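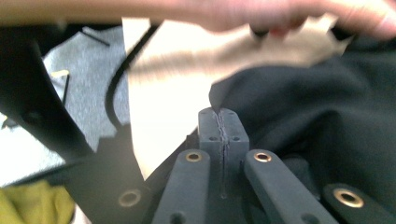 14 December 2021

Fabric all day. I got up at the usual time, had coffee and the end of the rye loaf, and started on the pile before it was properly light. I had told Leif Hedlund he could have the first pieces for his wall hangings before Christmas, and I have been putting off the sorting for weeks.

The navy went quickest. Most of it came from the same bolt, the one I bought in Jukanbridge in June when the shop was closing out. It is a heavy, soft cloth and it takes a fold well, but it picks up every bit of lint in the house. I shook each length out over the back step, went over it with the brush, and folded it in thirds. Two lengths have a fade line where they sat in the window at the old place. I put those aside for backing, where the line won't show.

The white took longer. It is sheeting, wide and thin, and it had been rolled badly, so I had to iron it before I could see what I had. There is a lot more than I remembered. One piece has a rust spot near the hem the size of a dime. I tried lemon and salt on it and left it over the back of a chair. Will look tomorrow. If it doesn't come out I will cut around it.

The tan is the trouble. It was torn to length by whoever had it before me, never cut, and the edges are all over the place. Every time I move a piece it drops threads on whatever is under it. I thought about trimming the lot straight with the rotary cutter and getting it over with, but Leif likes a rough edge and said so twice on the phone. So I left them as they are and rolled them loosely with a strip of white tied around each. I swept three times and there are still threads on the rug.

Ragnvald Tangen came by late in the morning to return the ironing board cover pattern and stayed for soup. He had been over at Kvam looking at a loom that somebody's aunt left behind. The plate on it says 1895 but he thinks the frame is newer and only the beam is old. They want $700 for it. I said that seemed high with no reed and half the heddles gone. He said he would offer less and see. He has no room for it in any case - the front bedroom is full of the last one.

He looked over the piles and said I should keep more of the navy for myself. I said I had enough. He said nobody has enough navy. He took a short end for patching his work coat, and I gave him some thread to go with it, the Brillent, which is the only one I have in a dark enough blue. It was the last full spool. I need to write that down for the next order.

After lunch I cleared the shelves in the back room and wiped them down. The bottom one had gone sticky from something, I think the old shelf paper. Hot water and soda took it off. I lined all of them with clean brown paper and put the sheeting on the bottom because of the weight, the navy in the middle, and the tan on top where it can shed without getting into anything else. No, that is wrong, it will shed down. I thought of that around three o'clock with everything already put away, and had to take it all out again and swap. Tan on the bottom now. White on top. The top shelf bowed a little but it is holding.

The labels are done except for four. I used the stiff card from the Wandale box, punched a hole in the corner and tied them on with string. I put the width and the length and where it came from, if I know. For a lot of the white I don't know. Mother's, probably, or the church sale.

The order number for Leif's parcel is 1229. I wrote it on the inside of the flap as well as on the front this time, after what happened with the last one. In it so far: five lengths of the navy, three of the tan, one white. He asked for two white but I want to see about the rust spot first. If it comes out he can have that one, and if it doesn't I will iron another in the morning. I need a bigger box. The one I had in mind closes, but only if I lean on it, and then the tan gets creased.

My back is sore from bending over the table. I keep meaning to raise it. Ragnvald says to put the legs up on blocks, and he has offcuts that would do. He will bring them when he comes for the casserole dish, which I forgot to give him today even though it was sitting by the door.

Supper was the rest of the soup and a baked potato. I burned the first batch of biscuits because I was on the phone with Leif, who wanted to know whether the navy would run in the wash. I told him I washed a piece in the summer and the water came up blue the first time and clear the second. He should wash it once by itself in cold before he sews it to anything white. He said he would. I am going to put a note in the box anyway.

Wind came up after dark and the back door has been rattling. I folded a scrap of the tan and wedged it in at the bottom, and that has stopped most of it.

For tomorrow: check the rust spot, iron the other white if needed, finish the four labels, find a box, post office before noon. Also thread, brown paper, potatoes. The iron wants cleaning, it left a mark on the board cover, and I'd like to get that done before I put it near anything white.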